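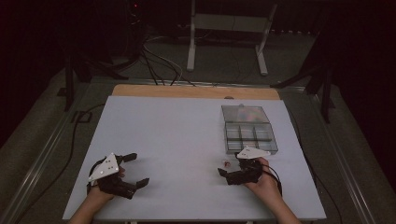 Imelda Manalo wrote to us that she does not believe in the lost Hendus gospel and that we should be ashamed to print it in July as if the matter was decided. A page of 178 words, she says, cannot carry a whole theory about who copied from whom.

I understand her doubt, and I had the same one in the beginning. But the Hendus leaf has two lines which agree with the Pidier manuscript against all the other copies, and both have the same spelling mistake in the word for "vineyard". I find it hard to call this an accident. Mei Sorensen thinks the scribe had a Pidier text at his elbow, maybe already damaged. The colour of the ink tells us very little, so please do not write to me again about the ink.

The new edition by Bensaid has 790 pages and costs more than I would like to pay. Our library copy can be borrowed for five days. Chapter 5 is the one to read first, and the footnotes there are better than the main text. Replies to Imelda are welcome until the end of the month, please keep them short.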